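Search this forum Keywords Go Advanced search

Marker slipping in the jaws -- grip pads, cable slack or homing?

tokeke_7
Hi all. Looking after one of the small hanging arm cells at Plolletow, the one we call Yusuf. Arm comes down from the top, parallel gripper, acrylic walls. Pick test is block, marker, bowl. Block fine. Marker rotates in the jaws on maybe every other pick and then the drop into the bowl goes wrong.

Done so far: re-homed it, wiped the pads, nipped up the wrist screws. No change. Closing force is set to 650 in the config (whatever units those are, manual doesnt say). Logged 864 picks since the last pad change in November.

Start position for the test: 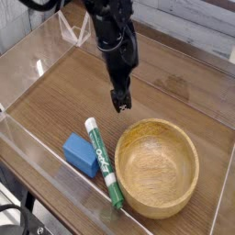 Yusuf, gripper above the table. Block, marker, bowl along the front wall.

Any ideas before I start pulling the wrist apart? Temitope

kritchie
Pads. Had the same on ours. Wiping does nothing once the surface goes shiny, they need swapping. Check both, mine wore on one side only.

waneck_bench
Disagree. 864 picks is nothing for pads. I'd look at the cable first. If the loop is too short it tugs the wrist when the arm drops, and a round part shows it way before a block does. Give it another couple cm of slack and run again.

kritchie
A tugging cable would throw the block off too. He says block is fine.

waneck_bench
Block has flat sides. You can be a few degrees out and the jaws square it up for you. Marker wont do that.

tokeke_7
OK tried the cable one this morning, easiest to undo. Loosened the clamp, fed some slack down, tightened it again. Ran the marker by hand from the pendant, one step at a time so I could stop with it up in the air and have a look.

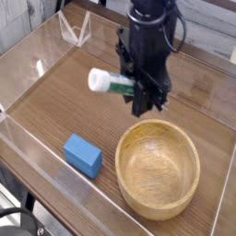
Stopped mid lift, part held sideways over the tray. Cable loop is on the right.

Better I think?? Did 7 lifts and 2 rotated. Not enough to say anything really. Pads still original so Kirstin may be right yet.

adaeze_m
Where are you gripping it along the length? If you are off the balance point it will droop whatever the pads are like. Force at 650 might be fine for the middle and hopeless for the end. Move the grab point toward the middle before you buy anything.

kritchie
^ fair. Still want to see the pads tho

waneck_bench
Don't raise the force to cover it up either. Seen that done, ended with a bent finger bracket and a week waiting on Flasbridge for parts.

tokeke_7
Wasn't going to, promise. Grab point is taught by eye so yes could easily be off. Also realised the marker gets put down at whatever angle and the wrist angle is fixed in my program. So the jaws close on it skewed and it rolls to line up. That could be half the problem.

Opened the jaws, backed the arm up a bit, set the parts out again, going to re-teach from here. Wrist angle first, then grab point, leaving pads alone until thats done so I only change one thing at a time.
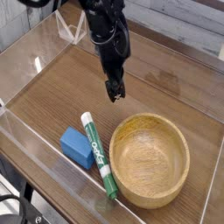 Thérèse would tape a line on the table and lay the marker to it every time, otherwise the new wrist angle is only good for one pick. She also wants the home position checked again after the clamp was loosened -- on her cell the housing turned a hair when the clamp came off and every taught point was out.

tokeke_7
Good shout on the clamp. Didnt mark it before I loosened it, stupid. Will re-home and check against the corner bracket.

waneck_bench
Paint pen line across the clamp and the housing. Do it now before you forget again.

nkechi_o
Tape is cheating imo. If the test is meant to be random placement then you need the wrist angle coming from the vision side, and a taped line just hides the fault.

adaeze_m
It's a maintenance check Nkechi, he wants to know if the gripper holds. Same position every time is what you want for that. Do the random stuff after.

nkechi_o
Fine but then write down that it was taped. Otherwise somebody reads the log next month and thinks its good for anything.

tokeke_7
Will note it in the log. Ordering a set of pads anyway, want spares in the drawer. Back with numbers when the re-teach is done.

kritchie
told you, pads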